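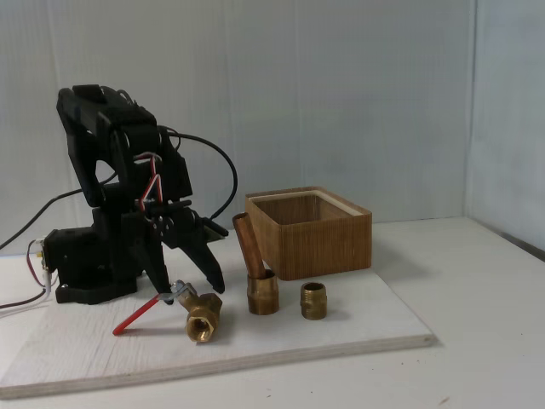

Demissie reckons the indigo vat is underfed and wants more bran in before we dip anything else. Fair point, and I half agree, but I'd like one more day of leaving it alone first. The bloom on top this morning was the best we've had since June – proper coppery skin, blue bubbles clumping in the middle, and that farmyard smell that makes everyone prop the door open.

Thu 6 August

Vat B, bran and madder, the 16 litre pot. Stirred once at the start of the day and once after lunch, slowly, no splashing. Liquid under the skin is yellow-green, a bit cloudier than I'd like. Dipped a strip of the Grullelton wool for three minutes and got a lovely even mid blue once it had aired. The same wool in vat A came out the colour of dishwater, so A is resting. I've put the lid on and written LEAVE ME on it.

Cotton is slower, as ever. Took a scoured piece through 11 short dips with a full airing between each, and the depth just keeps building! By the last few it was close to navy, with a purplish cast when you tilt it. Rubbed a corner on white paper and a little came off, so rinse again and then a vinegar bath. I had been going for fewer, longer dips and I think that was my whole trouble with streaks. Short dips from now on.

Resist tests. The rice paste from the Zuron recipe cracked as it dried and let the blue in along every line. It looks a bit like frost and I love it, but it isn't what we were after. Second batch had more bran and a pinch more salt, and stayed bendy enough to fold. Edges much crisper. Stencil lines thinner than a matchstick still fill in, so the fern pattern needs redrawing with fatter stems.

Weighed out 100 grams of the Barik yarn for the weekend skeins. It's greasier than the last lot and needs a proper scour, long and gentle, or it will float about and take the dye in patches. Figure-of-eight ties, loose ones. The tight ties last time left white bands all the way round (quite pretty, wrong order).

To do:
Strip of wool in vat A again tomorrow, first thing
Warm B back up before anyone dips
More wheat bran, we are down to the dusty end of the sack
Find the good tongs
Pin the cotton sample up in the south window, half covered, for the fading test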